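Shota Kuroda wrote:
> Can somebody tell me in plain words what went wrong with the
> block stacking on the Aketti cell? All I have is a log that says
> "position error, retry" over and over, and a note from Rosine
> reading "tape, again". I'd like to know whether it's safe to run
> overnight before I put it back on the roster.
>
> Shota

Hi Shota, hi all,

Short answer: no, please don't run it overnight. Long answer follows, and I'm sorry about the note. I wrote it standing up.

The job, for those on the list who have better things to do than watch it, is to pick up coloured blocks and stack them inside a grid of blue tape. The grid is also what we gave the localisation code to find its way by. When we did that the tape was new and we were all in a very good mood.

What the code wants is long straight edges. If it gets one line and a clean crossing it's accurate to 2 mm, which is plenty for a block. If the line has a ragged edge, it fits to the rag. If there's a gap, it sometimes decides the end of the strip is a corner of a cell, and then it is calmly and completely certain of being somewhere else.

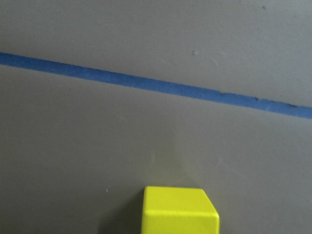
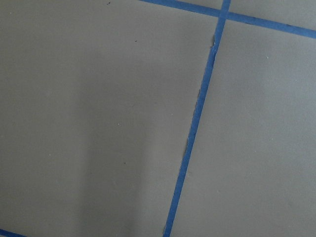
Wrist views, both of them.

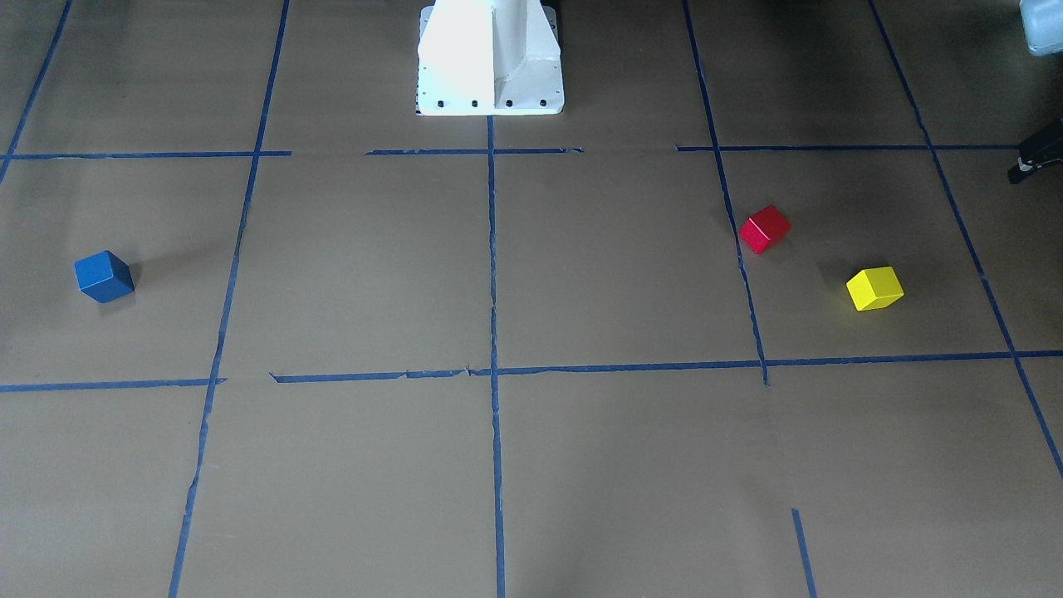
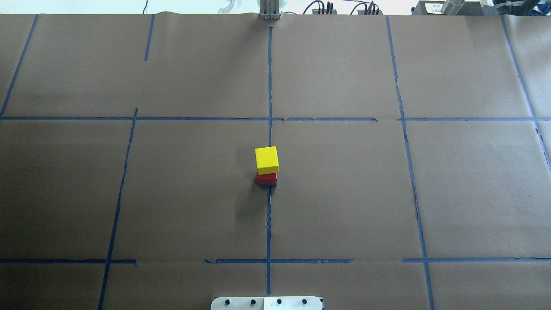 The run in question failed on the pick. The estimate had slid 25 mm sideways, so the fingers came down on the shoulder of a block in place of either side of it. The force limit should have tripped on contact. It didn't, and this is the part I'd like people to read twice. The Hotham driver treats a limit event during a retry as part of the same retry, clears it, and goes again. It did this 5 times before I got to the stop button. Nothing was hurt except one block and my opinion of the Hotham driver.

So there are two faults, and they have been politely covering for each other. Bad tape gives a bad position, which we'd have noticed ages ago if the arm had stopped when it was supposed to. I filed the driver one back in March under "cosmetic", so you may all enjoy that.

What I've done so far:

- Retries set to zero. Any force event now means a full stop and a person walking over.
- Arm speed capped at the slow setting until further notice.
- Localisation rejects any line fit built from fewer than 800 edge points. It now complains a great deal, and I've decided to think of that as honesty.

What I haven't done:

- Re-taped the grid. I could, and it would be lovely for a fortnight. Fingers snag it, people patch it with whatever length is on the roll, and we end up back where we started with more layers.
- Fixed the driver properly. The Baltik branch has a rewrite of the event handling that looks right to me, but it hasn't been near a real arm and I don't want ours to be the first.

My preference would be to stop using the tape for position altogether. Printed markers at the corners, under something hard, and the tape can go back to telling humans where the cells are. Goicoechea did the drawings for a marker plate last year and I believe they're still on the shared drive, in the folder called "old" inside the folder called "new". If anyone objects to drilling, say so now.

Shota, for the roster: daytime only, one person within reach of the stop, no exceptions for people who are only getting a coffee. I'll post again once the driver has been tested against a foam block with the limit set low.

Rosine Sabatier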